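Blue pieces on a white board

By Gudrun Rieger
11 Mar 2018

Ever since December I have been promising a few of you that I would write about my peg boards, and I kept putting it off in favor of the quilt, the tax papers and one very long cold. Well, the cold is gone (the quilt is not finished, don't ask) and I have had a happy couple of evenings with the blue set, so let's get to it.

For anyone new, I am a great lover of placing toys. I mean the kind where you get a flat board with outlines on it and a handful of pieces, and every piece has its own spot. My mother kept a Stüber set from the shop in Lidby on the shelf above the radio, and I must have emptied and filled that thing 2000 times before I started school. Later came a Tasine set with 49 pieces, which was far too many, and we lost half of them under the porch.

The blue ones are much simpler, and I think that is why I like them so well. There are pegs, there is a knob with a wide round base and a short peg on top, and the board has printed outlines to guide you. A dark table is the nicest thing to put under a white board, by the way – the pieces simply jump out at you.

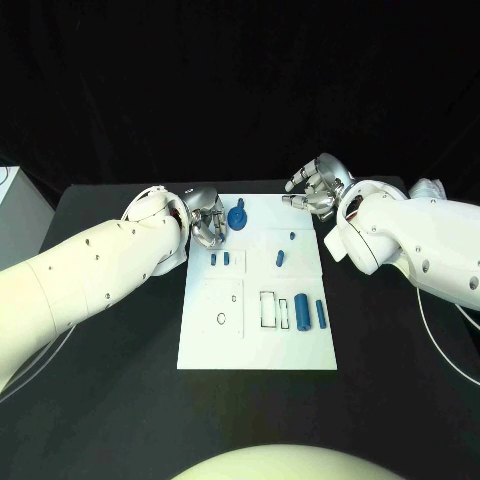
Zirklow wrote to me that the outlines spoil the fun, and that a proper placing board should be left blank so you have to remember where everything goes. I do see the point, and I tried it that way once with the old Stüber set, for some 40 minutes, until my tea was cold and I was cross. I like an outline. It's friendly, like a name card at a dinner table, and you can still leave it out when you feel clever.

What I would suggest instead is a plain sheet of paper with only a little printed on it, and the pieces standing up wherever you please. I am very fond of how the sizes play against each other then. A fat cylinder next to a thin one makes both of them look a bit comical, and the gear-shaped disk deserves some room to itself. I always want to put it at the top, I couldn't tell you why – it just looks like it should be in charge.
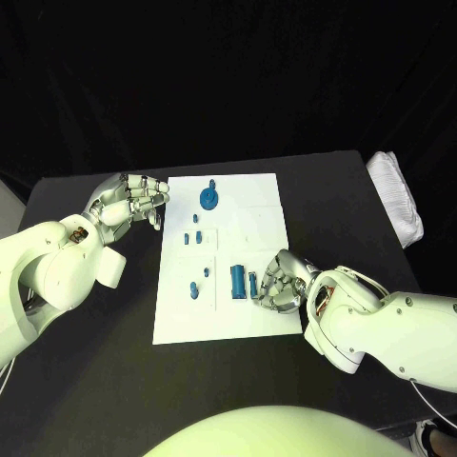 Blue pegs, the gear piece and the two cylinders on their paper.

Next time I'd like to write about storing small pieces, a subject on which I have opinions and a great many jam jars. If you still have a Tasine set with the lid, please tell me how the lid is supposed to close!

351 shares | 49 comments

Contact | © Gudrun Rieger | Back to top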